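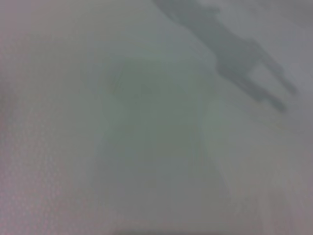
Journal > Moving and Living > Renting

When I signed the lease in Prondley, I read every page two times, with a dictionary for the hard words. I was proud of this. Still I missed the paragraph about giving notice, and in August it cost me almost a month of rent.

My lease was for one year. I thought that when a year is finished, the lease is finished too, and a person can go or stay. In my country it was like this with my old landlord. But my lease said that it renews by itself, month after month, if the tenant does not write 20 days before the last day. I wrote 14 days before. The management company, Wamerach, answered very politely that my letter was late and I must pay for the next month also.

I was angry for one evening. Then I called the office and asked if there was any other possibility. The woman on the phone said that if they found a new tenant quickly, I would pay only for the days when the apartment had no one in it. So I cleaned everything, I let them show it at any hour they wanted, and I slept beside my boxes. They found a couple after the first week, but the couple could come only later in the month. I got back the money for seven days. It is not much, but it paid for the moving van.

The new apartment is on Hegedűs Street, on the second floor. It is smaller and the kitchen has one drawer. I like it more than the old one, maybe because of the morning light, maybe because the neighbors say hello. The bus to work takes about 16 minutes - before it was two buses and a long wait between them.

This time I asked the landlord to show me with his finger where the notice is written. He was a little surprised, but he did it. I put the date in my phone and also on paper inside the kitchen cupboard, together with his mailing address. He accepts notice only by letter - an email is not enough for him. I also asked what happens with the deposit, and he wrote the answer on the back of my copy and signed it.

I still have two boxes that I did not open. One of them says "cables" and I am afraid of it.

12 shares | 3 comments

Līga Lapiņa
The same happened to my sister, only she paid the full month. She never called to ask. I will send her this.

renter_on_4th
Check if your new one renews for a month or for a whole year. Mine was a whole year!

Līga Lapiņa
Please open the cable box and write about it.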